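Nundbridge Residents Assoc. - minutes, November meeting

Start 7 pm, back room at Comon. Hanna Demchenko in the chair, Anjani Pasaribu taking notes (sorry for the typing). Apologies from Iglesias block, no one free.

Last minutes. Passed, one fix - the hedge quote was from Hamico, not the other lot.

Money. Balance 3,415 after the insurance went out. Hanna wants a bit held back for salt and grit, last winter we ran out before January was over. Agreed. Anjani to order, same supplier.

Parking. Long one. Visitors spaces by the east gate still being used overnight. Stickers or no stickers? Stickers got voted down last year and got voted down again. Letter to go to all households insted, polite version. Hanna drafting. Question about whether the van with the roof rack counts as commercial - the lease doesn't say. Leave it.

Lobby and stairs. Hamico came out and looked at the front door closer. Needs a new arm, they can do it for 80 with fitting. Yes to that. Stairwell light on second still flickers, bulb has been changed, so wiring probably. Electrician to be asked when he's in for the meter cupboard.

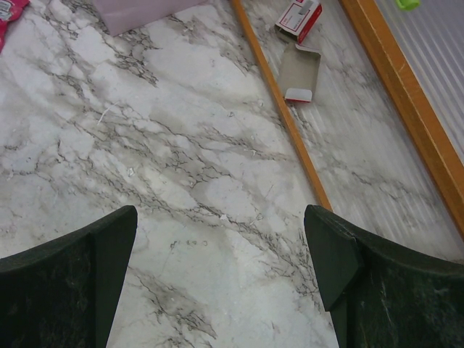

Mailboxes. Three keys missing from the spare set. Anyone who has one please hand it back to Hanna, no questions. New locks are 60 for the batch if they don't show up by next meeting.

Winter supper. Yes again, same format, everybody brings a dish. Anjani has the list, too many desserts already!! Somebody please do a main. Music - small speaker only, off by 10.

Recycling. Pickup has moved to early morning, bins out the night before. Cardboard must be flat or they leave it. Iglesias block to be told as they missed this.

AOB. Bike room smells damp. Hanna to look behind the racks. Request for a bench out front - cost it first, bring back.

Closed 8:40. Next one same room, Hanna to confirm the date by email.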